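Urden Youth Soccer Club
Ground and Clubhouse Inspection – Home Fixtures
Inspected by: Felicidad Marquez, team manager
Date: 21st September
Fixture: Under 19, home to Trivasier
Marks used: OK / Fix before kickoff / Fix this month / Closed

PITCH

1. Playing surface walked end to end – OK
Grass is thin in the goal area at the road end but level. The divots from the last match have been filled and rolled.

2. Lines and corner flags – Fix before kickoff
The far touchline is faint for a stretch of 30 yards. Needs one more pass with the marker. Flags are the right height and the posts are capped.

3. Goals anchored, nets tied – OK
Both full-size goals pinned. Shook each one at the post and the crossbar and there was no movement. One net clip replaced at the road end.

4. Portable training goals – Fix before kickoff
Left standing behind the dugout after training. They have to be laid face down and chained together. This was on the May sheet as well.

5. Sprinkler heads – OK
All flush with the ground. Covers on.

SPECTATOR AREAS

6. Rail around the pitch – Fix this month
Loose bracket by the halfway line on the parking lot side. Taped off for this match. Jiang quoted for the repair and the quote is in the office.

7. Bleachers – OK
Bolts checked on every row. The bottom step has been repainted yellow. Replace the anti-slip strip when the next order goes in, the old one is worn but still holds.

8. Exits and emergency vehicle gate – OK
Gate opens fully. Key is on the hook in the referee's room, red tag. Please do not take it home.

DUGOUTS AND MEDICAL

9. Dugout roofs and benches – OK
Away bench had a raised screw head. Driven back in during the inspection.

10. First aid kit – Fix before kickoff
Short on ice packs and wide tape. The sign-out sheet is blank, so no record of who used them. Coaches, write it down even if it is one bandage.

11. Defibrillator – OK
Status light green, pads in date, cabinet unlocked. Serial ends 2,448.

12. Stretcher – OK
Straps complete. Moved from the store to the home dugout.

CLUBHOUSE

13. Changing room floors – OK
Drains clear. Mats down by the showers.

14. Shower temperature – Fix this month
Home side fine. Away side runs hotter than the setting on the mixer valve. A warning sign is up and Fluneck has been asked to look at the valve.

15. Emergency lighting – OK
Ran the test for 20 minutes. All units stayed on.

16. Fire extinguishers – OK
Gauges in the green. The one in the kitchen was behind the drinks crates again – moved back to its bracket.

17. Laundry room – OK
Power cord and plug undamaged, water shutoff turns freely. Floor clear and the door closes. Shin guards and boots are not to be left on the counter here.

18. Electric meter reading – 2,239
Entered for the office.

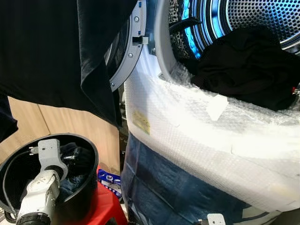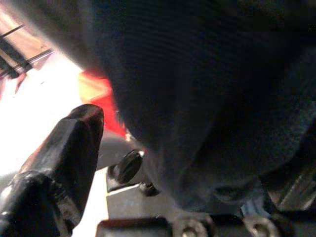
Can the match go ahead if an item marked "Fix this month" is still open?
The match can be played as long as the spot has been taped off or has a sign on it and the referee has been told before the teams warm up. Items marked "Fix before kickoff" are different. Those have to be closed and initialed on this sheet, and if one of them is still open the team manager calls the league contact to agree on a delay.

Closed before kickoff: 2, 4, 10
Carried over: 6, 14
Initials: F.M.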